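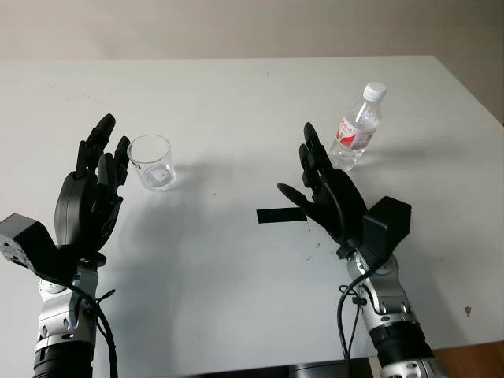 Prepared by the Fondelov Institute Curriculum Office
Revised Saturday, January 18, 2025

Chapter 3
Pouring and Serving Water

Water is the first thing most guests are offered and the last thing most new staff are taught to serve. Students who enter a dining room, a meeting room, or a care home for their first placement are often handed a bottle and a glass and expected to manage. This chapter treats the pouring of water as a skill in its own right. It covers the choice of cup, the placing of cup and bottle on a table, the grip, the pour, and the return of the bottle to its place.

The chapter builds on Chapter 2, in which students learned to clear and wipe a table and to carry a loaded tray. Those procedures are assumed here and will not be repeated. Students who have not completed the table check at the end of Chapter 2 should do so before beginning the practical work.

What You Will Learn

After completing this chapter, you should be able to:
Choose a cup suited to the guest and the setting.
Place a cup and a bottle so that both can be reached without leaning.
Hold a full bottle securely and open it without spilling.
Pour to a set level and stop cleanly.
Close the bottle and return it to its place on the table.

Key Terms

Base: the bottom of a cup or bottle, on which it stands.
Rim: the upper edge of a cup, where the guest drinks. The rim is never touched by the server.
Reach: the distance from the server's shoulder to the object on the table.
Set level: the height to which a cup is to be filled, agreed before service begins.

3.1 The Work Surface

A bare, flat table is the best place to learn. A tablecloth hides small spills, and a patterned surface makes clear plastic and clear glass hard to see. In the Dodora service rooms, first practice is always done on a plain table with one cup and one bottle. Napkins, trays, and other tableware are added in later sessions, when the basic movements are steady.

Stand squarely to the table. Both hands should be able to come to the middle of the surface with the elbows still a little bent. If you must stretch, move yourself first and the bottle second. A server who leans over a table is likely to brush a sleeve against something already set down.

3.2 Glass and Plastic Cups

Two kinds of clear cup are used in this course. The first is a short glass tumbler with a thick base. Its weight sits low, so it stands firmly while water is poured, and the thick base gives the fingers a safe place to hold. The second is a clear plastic cup. It is light and does not break easily, but when empty it can be tipped by a slight touch of the bottle's neck. With a plastic cup, keep the bottle clear of the rim and begin with a thin stream.

Both kinds are set down by the lower half. Place the base on the table gently and release the fingers only when the whole base is resting on the surface. Check the cup against the light before use - marks that cannot be seen from above often show from the side.

3.3 Taking Hold of the Bottle

A full plastic bottle behaves differently from a glass one. Its walls give under pressure, and if it is squeezed with the cap off, water will rise and run over the neck. The firmest place to hold most small bottles is around the middle, at the label. The thumb goes across the front, and the fingers close around the back.

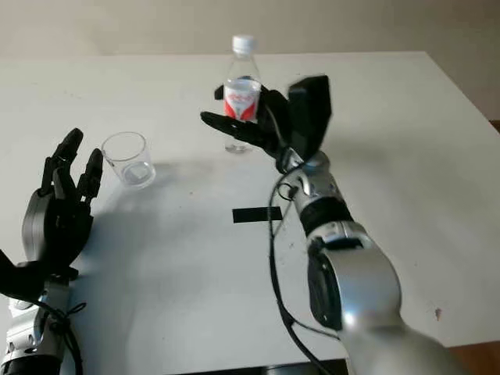

Figure 3.2 Taking hold of the bottle at the label, with the cup standing to the left.

Approach the bottle from the side. A hand that comes down from above tends to meet the cap first and may push the bottle over. Close the hand until the bottle no longer shifts in it, and then stop. More pressure adds nothing and will bend the wall.

Remove the cap with the free hand while the base of the bottle is still on the table. Lay the cap down with its open side up, away from the path the bottle will travel. At Kyei, where students serve seated groups in the second half of the course, the cap is kept in the free hand throughout. Either method is accepted in assessment, provided that the student keeps to one of them.

3.4 Before You Pour

Read the following checks aloud with a partner, and then carry them out in order.

The table is flat and dry.
The cup is upright and its rim has not been handled.
The bottle stands within reach, and its base is fully on the table.
The set level has been agreed.

Practice 3A

Work in pairs with one bottle and one cup. Take hold of the bottle, lift it, and set it down again without opening it. Repeat 20 times with the stronger hand, and then 20 times with the other. Your partner should watch the base of the bottle and tell you when it lands unevenly. Change places and repeat.

Record your results on the Skulla practice sheet, which is found on page 44. Keep the sheet with you, as it will be needed again in Section 3.5, where the pour itself is introduced.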